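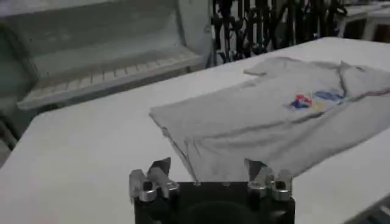 The gripper's fingers near the hem of a gray T-shirt at our practice table.

FOR IMMEDIATE RELEASE
September 2024

Come watch our robot fold (and sometimes fumble) the laundry: Harine Robotics opens its doors in November

Hi, I'm Yaryna Hordiienko, and I run the garment handling group at Harine Robotics. I don't usually write our press releases, but I asked to do this one myself, so please bear with me if it sounds more like a letter!

We're holding our first open day this November at our workshop in Kershaw, and everybody is welcome. You don't have to be an engineer, and you don't have to be a customer. If you've ever stood over a pile of clean shirts and wished somebody else would deal with it, you're pretty much who we had in mind when we planned this.

The main attraction is Cloltulero, the system we've been building to pick up, spread out and fold everyday clothes. (Yes, the name is a mouthful. Kidus Feyisa came up with it on a long drive and it stuck before I could object. We say "Clo" around the shop.) Visitors will be able to stand near the table and watch it work on real clothes at real speed, with one of us there to talk them through it.

I should warn you about the speed. People who have seen factory robots on TV expect something fast, and folding a shirt is slow going. A car door is the same shape every time you reach for it. A T-shirt never is. It bunches up, it slides, a sleeve ends up under the body, and a wrinkle can look a whole lot like an edge if you're a camera. We spend most of our days on the part you do without thinking, which is finding a good spot to grab and taking hold of one layer of cloth instead of two.

We ran a small preview this month for 19 guests, mostly people from laundries and uniform services in the area, plus a couple of teachers and one very patient grandmother who came along with her grandson. I loved it. I was also a nervous wreck for the first half hour. Fasil Yimer ran the table and took questions the whole time, and he's a lot calmer than I am when a shirt goes sideways.

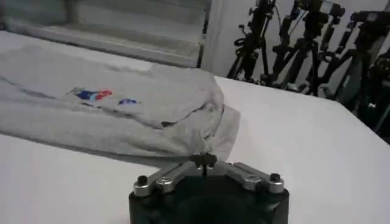 What people wanted to talk about most was corners. Why does it go for the corner? How does it know it has one? Fasil's answer was that a corner tells you where you are. Once you've got hold of one, you can lift, look at how the rest of the cloth hangs, and make a decent guess about what to do next. Without one you're just moving a heap from one side of the table to the other, and we did plenty of that in our first year - I have the videos and no, you may not see them.

The other big question was whether it ever drops things. It does. On preview day we made 40 attempts at a full fold and finished 302 picks and regrasps along the way, counting every time the fingers closed on cloth and kept hold of it. Some of those folds came out neat enough to put on a shelf. Others I'd have redone at home. We plan to post the results on a board at the open day and update it as we go, good runs and bad ones alike, so you can see for yourself where we stand.

"I'd rather have a visitor watch a miss and ask me about it than watch a perfect run and go home," said Fasil Yimer, who leads testing for Cloltulero. "The misses are where the interesting questions come from. A lady at the preview asked why we don't just shake the shirt out first, like she does, and we've been trying versions of that ever since."

We're getting help with the day from Jovine, the uniform rental company that has been supplying us with garments to practice on. They've sent us tees, sweatshirts, work pants and some aprons with long ties that I personally dread. Ibsa Zeleke, who manages operations at Jovine, will be there to talk about what sorting and folding look like in a busy plant, and what the people who do that work would like a machine to take off their hands.

"Our folders are quick, and they're proud of it," said Ibsa Zeleke. "I've told Yaryna I'm bringing two of them to the open day, and I expect them to win by a mile. I also expect them to have opinions."

They will win by a mile! We've invited them to try, and we'll have a second table set up so that visitors can have a go too. Bring a shirt of your own if you like. We'd enjoy seeing how Clo does with something it hasn't met before, though please leave anything silk, beaded or beloved at home.

Also on the day, Hawi Mamo from our software team will give a short talk on how we teach the system using recorded attempts. She'll give it twice, once for grown-ups and once for kids, and I'm told the kids' one is better. After each talk, groups of up to 10 can come in closer and ask whatever they want. Kidus will be at the tool bench with spare fingers from the gripper that you can pick up and handle, along with a few older designs that didn't work out.

A few practical things. The open day is free, but we'd like you to sign up ahead of time through the form on our website so we know how many cookies to buy. The workshop is on the ground floor with step-free access and parking out front. Children are welcome with an adult. Long hair should be tied back if you're joining a close-up group, and you'll need closed shoes for that part. Photos are fine everywhere in the visitor area.

Reporters who'd like to come early, film the table or sit down with any of us should write to the press address on our contact page and put "open day" in the subject line. I read those myself, usually over lunch.

About Harine Robotics
Harine Robotics builds handling systems for clothing and other soft goods. The company is based in Kershaw and works with laundries, uniform services and clothing resale businesses.

Media contact: Yaryna Hordiienko, Garment Handling Group, Harine Robotics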